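Section 4. Countertop layout and first use

Read this before plugging in. Takes a few minutes, saves a call to us.

You need: the Jolwood countertop oven, a plate, two bowls, a colander, a dry cloth. Table must be flat and hold 31 pounds without wobbling.

1. Clear the table. Wipe it, dry it.

2. Oven goes on the right, door facing the middle of the table. Left-handed? Flip everything.

3. Check the cord reaches the outlet with slack. No extension cords. Cord should not run under the oven or across the work area.

4. Large plate at the back, center. Hot food lands here so keep it free.

5. Small bowls either side. Colander on the far left, away from the oven. Rinsed stuff drips.

CAUTION: Nothing goes on top of the oven. No towels, no bowls, no mail. The top panel gets hot and stays hot after the timer rings.
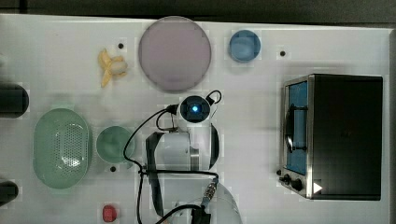

Reading time for this section: 2 min

Layout with the oven on the right, lavender-pink plate toward the back, blue bowl between plate and oven side, green bowl and green colander over on the left. Your dishes don't have to match. Sizes matter more then colors.

6. Keep fruit and other snacks on the left half. A banana next to a warm oven goes soft fast.

7. Open the door all the way, once, slowly. If it touches a bowl or the plate, move the dish and try again. Do this before heating anything.

8. Take out rack and tray. Wash in warm soapy water, dry, put back. Do not wash the heating elements.

9. First run is empty. Highest setting, door shut, 15 minutes. Window open. A little smoke or smell is normal the first time only.

10. Let it cool with the door open. Wipe the inside with a damp cloth.

Note: the Jin tray (part 474) is sold seperately and fits the lower slot only. Don't force it into the upper one.

Note: colander and bowls are not oven dishes. Plate neither, unless it's marked oven safe on the bottom.

CAUTION: Unplug before moving the oven, even a few inches. Two hands, from the sides, never by the door handle.

If the oven won't turn on: check the plug, then the timer. Timer at zero means no heat. Still nothing, see Section 9 or write to Prorkport parts desk, Clullerholm, with the number from the back plate.

Next: Section 5, Rack positions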